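Search this blog Go

Why I don't believe in the evening routine

Print this page
E-mail to a friend

It started with a newsletter I never signed up for. Some outfit called Trillbridge got my address (I suspect the dentist) and wrote to tell me that people who sleep badly are mostly people who haven't built a wind-down routine. There was a chart. There was a link to a course. The course had 3,742 happy graduates, and I spent more time than I should have wondering how you graduate from going to bed.

I sleep badly. I have since my late thirties, so I am exactly the customer they want, and I've bought more of this stuff than I would like my sister to know. Let me go through it, and then you can write and tell me I did it wrong.

The tea came first. Stilladico, in the tin with the moon on it. It tastes like a lawn. The instructions say to drink it slowly an hour before bed, and I did, every night through April, and what I got from it was a trip to the bathroom at 3 a.m. The company's own web page says "many customers notice a difference." A difference from what? How many is many? If I told my boss that many deliveries had arrived, she'd want to see the paperwork. 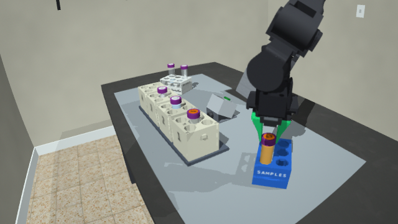

Then there was the blanket. The Drernetti weighs 20 pounds and cost me more than my first car's transmission repair. I'll be fair to it. It's a good blanket. In January I was glad to have it. But it was sold to me as a thing that would calm my nervous system, and all I can report is that I was awake under something heavy. Turning over became a project. My husband tried it for one night and went back to the quilt his mother made, and he sleeps like a dropped brick under anything, which makes him useless as a test subject.

That's my main complaint with this whole business, by the way. The people who swear by these things never seem to have compared them with doing nothing. Sleep goes up and down by itself. You have a terrible week, you get desperate, you buy the tea, and the next week is a little better, as it was probably going to be anyway. The tea gets the credit. If the next week is worse, you're told you haven't given it time.
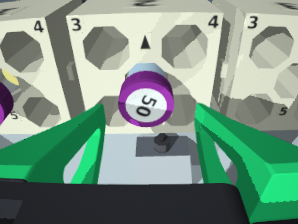

Numbered blocks and a purple peg.

My neighbor Kumudini Sheikh thinks I'm being unfair. She follows the Hnatiuk method, which comes in a paperback of 400 pages, and she lent me her copy with the good parts underlined. I read it in bed, where it did knock me out twice, so put that in the plus column. The advice is to keep the room cool, get up at the same time every day, skip the wine, and don't lie there stewing. Fine. My grandmother would have told you that for free while peeling potatoes. The other three hundred and some pages are about breathing through one nostril and writing a letter to your worries.

I wrote the letter. I'm not too proud to say so. It ran to two pages and mostly concerned the gutters. Afterward I lay awake thinking about the gutters in more detail than I had before.

Kumudini says it works for her and I believe that she believes it. She also retired the same spring she took up the method, and stopped getting up at five to beat the traffic on the bridge. When I brought that up she said the two had nothing to do with each other. Maybe so! I would still like to see somebody retire without the book and somebody read the book without retiring. 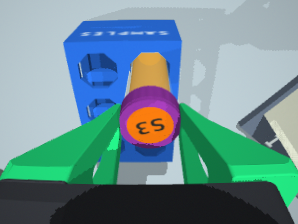

The blue rack again, with "SAMPLES" on the end.

What do I do now? Not much. I get up at the same time, weekends included, which I'd resisted for years because it sounded miserable and it is. I quit coffee after lunch. I moved the clock so I can't see it from the pillow. Am I sleeping better? Some nights. I changed all three in the same month and didn't write anything down, so I can't say which one did it or whether any of them did, and if I try to sell you a course you have my permission to laugh.

The trackers are a separate post. I wore one for most of the winter, and it regularly gave me a high score for nights when I'd finished a whole detective novel. Apparently lying still with a book counts as deep rest. I'd like to know who checked that, and against what, and I've written to ask. So far I've had an automatic reply thanking me for my passion.

If you have a tin of the moon tea you love, keep drinking it. It's only tea. But if the box promises you an extra hour a night, ask them where the hour came from. And if anyone wants the rest of mine, it's on the shelf over the washer, nearly full.

Print this page
E-mail to a friend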